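暗号資産カストディ運用部会 議事録(7月分)

開催時刻 14時00分~16時10分
場所 本社会議室およびオンライン併用
議長 Ravindran Varma
出席 運用担当、セキュリティ担当、経理担当、法務担当、Kaimal社(監査支援)
欠席 Gillum接続担当(書面にて報告を提出)
配付資料 資料1 残高照合結果、資料2 署名鍵更新手順書(改訂案)、資料3 出庫遅延に関する報告、資料4 手数料算定方式の比較

1. 前回議事録の確認
前回議事録を原案どおり承認した。前回の未了事項のうち、ホットウォレット上限額の見直しは本日の議題3に統合する。コールドウォレット保管拠点の入退室記録の様式統一は完了したため、管理表から削除する。

2. 残高照合の結果(資料1)
経理担当より報告があった。顧客帳簿上の残高とブロックチェーン上の残高を日次で突合しており、対象期間中に差異が生じたアドレスは12件であった。差異はすべて未承認トランザクションの計上時点のずれによるもので、翌営業日の照合で解消している。資金の過不足は確認されなかった。
法務担当より、差異が翌営業日に解消した場合でも、発生時点の記録を残す運用になっているかとの質問があった。経理担当は、照合システムDruvevlowに発生時刻、解消時刻、担当者の三項目が自動で残ると回答した。ただし解消理由は自由記述のままで、表記が担当者ごとに異なる。選択式への変更を次回までに検討する。
Kaimal社より、照合の基準時刻が帳簿側は日本時間、ノード側は協定世界時で取得されている箇所が一部残っているとの指摘があった。該当するのは月次の集計処理のみで、日次処理には影響しない。集計処理の時刻を日本時間に統一し、変更履歴に残すこととした。

3. ホットウォレット上限額および補充手順
運用担当より、上限額の算定根拠について説明があった。現行の上限は過去の日次出庫量の最大値を基準としているが、相場急変時の出庫集中により、補充の回数が想定を上回る日があった。補充にはコールドウォレット側で2名の署名が必要であり、署名者が同時に不在となる時間帯は補充ができない。
協議の結果、上限額そのものは据え置き、補充を開始する残高の水準を引き上げる方向で意見が一致した。上限を引き上げた場合、不正アクセス時の最大損失額が増えるため、セキュリティ担当は反対の立場を示した。議長は、補充水準の変更で不足が生じる頻度を試算したうえで決裁に回すよう指示した。
あわせて、夜間の署名者当番表を見直す。現行の当番表では22時以降の交代時に空白が生じており、引継ぎ完了の連絡を受けるまで前任者が待機する形に改める。待機時間の取扱いは人事規程の確認が必要であり、法務担当が照会する。

4. 署名鍵の更新手順(資料2)
セキュリティ担当より改訂案の説明があった。主な変更点は次のとおり。
(1) 鍵生成はネットワークから切り離した端末で行い、端末の起動媒体は作業ごとに検証値を照合する。
(2) 生成したシードの控えは金属板に刻印し、封緘のうえ別拠点に分散して保管する。紙の控えは作成しない。
(3) 新アドレスへの移管は、少額の試験送金で着金と出金の双方を確認した後に実施する。
(4) 旧鍵は移管完了後も一定期間保管し、旧アドレスへの誤入金がないことを確認してから廃棄する。
(3)について、出金確認まで含めると作業時間が延びるとの意見が運用担当から出た。着金のみの確認では、新しい鍵で署名できることの検証にならないため、案のとおりとした。
(4)の保管期間は改訂案では空欄となっている。顧客が旧入金アドレスを取引所側に登録したまま使用している例があり、短期間での廃棄は適切でないとの認識で一致した。期間は誤入金の実績を集計してから定める。
(2)の金属板の刻印作業は現在手作業であり、打刻の誤りを作業者本人以外が読み合わせる手順を追記する。

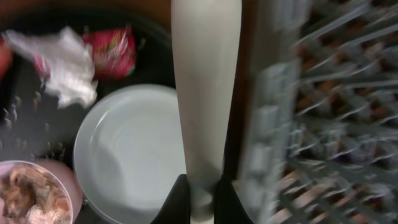 問 旧アドレスに顧客が誤って入金した場合、廃棄前であれば返還できるか。
答 旧鍵を保管している間は署名が可能であり、所定の本人確認と承認を経て、ネットワーク手数料を差し引いた額を返還する。廃棄後は技術的に取り出せないため、廃棄の予告を事前に通知する。

上記の問答は顧客向け案内文の素案に反映する。手数料を差し引く旨は利用規約の該当条項と文言をそろえること。

5. 出庫遅延に関する報告(資料3)
Gillum接続担当の書面報告を運用担当が代読した。外部ノード提供元であるGillumとの接続が不安定となり、出庫申請257件の送信が遅延した。遅延は最長で約200分に及んだ。二重送信は発生していない。
原因は、接続先の応答がない場合の切替条件が、完全な切断のみを検知する設定になっていたことである。応答が著しく遅い状態は切断と判定されず、送信待ちの申請が滞留した。予備の自社ノードは稼働していたが、切替が行われなかった。
対策として、応答時間の閾値による切替を追加する。閾値を低く設定しすぎると不要な切替が頻発するため、検証環境で実際の遅延記録を再生し、適切な値を定める。また、切替時に送信状態が不明な申請は自動再送の対象から外し、トランザクション識別子をノード側に照会したうえで担当者が判断する。
法務担当より、顧客への告知が遅延の解消後になった点について改善の要請があった。遅延が一定時間を超えた段階で状況ページに掲示する基準を設ける。基準案は運用担当が作成し、次回部会に提出する。

6. 出庫手数料の算定方式(資料4)
運用担当より、固定方式と変動方式の比較が示された。固定方式は顧客にとって分かりやすいが、ネットワーク混雑時には当社負担が生じる。変動方式は実費に近いものの、申請時と送信時で推奨手数料率が異なることがあり、表示額と実費の差額の処理を定める必要がある。
経理担当からは、変動方式とした場合の差額を収益と預り金のいずれで処理するかが未整理であるとの指摘があった。Kaimal社に見解の提出を依頼した。
複数の出庫を一つのトランザクションにまとめる処理についても議論した。一件当たりの手数料は下がるが、まとめる間の待ち時間が発生し、同一トランザクションに含まれる他の顧客の出庫先が公開台帳上で関連付けて見える。後者の影響を法務担当が整理する。本議題は継続審議とする。

7. 外部委託先の見直し
アドレス監視業務の委託先Clostowとの契約更新について、議長より説明があった。検知結果の通知形式が当社の記録様式と合わず、担当者が転記している。更新の条件として、機械可読形式での通知を求める。対応できない場合は契約期間を短縮し、その間に代替先を調査する。
委託先から受領する検知データの保存場所についても、契約書上の記載が不明瞭であるため、更新時に明記を求める。

8. その他
・フィッシングサイトの通報窓口に届いた情報は、セキュリティ担当が一次確認を行う。窓口の受信用アドレスに自動返信を設定する。
・部会資料の提出期限を守ること。資料4は当日配付となった。
・出庫先アドレスの登録画面で、前後の空白文字が除去されず登録に失敗する不具合は、修正版の適用待ちである。

決定事項
・月次集計処理の基準時刻を日本時間に統一する。
・ホットウォレット上限額は据え置く。
・署名鍵更新手順書の改訂案は、(2)の読み合わせ手順の追記と(4)の保管期間の確定を条件に承認する。
・外部ノードの切替条件に応答時間の閾値を追加する。

継続事項および担当
・解消理由の選択式への変更(経理)
・補充開始水準の試算(運用)
・夜間待機時間の取扱いの照会(法務)
・誤入金実績の集計(運用、セキュリティ)
・状況ページ掲示基準案の作成(運用)
・手数料差額の会計処理に関する見解(Kaimal社)
・Clostowへの条件提示(議長)

次回は同時刻に開催する。資料の提出先は従来どおり部会共有フォルダとする。

以上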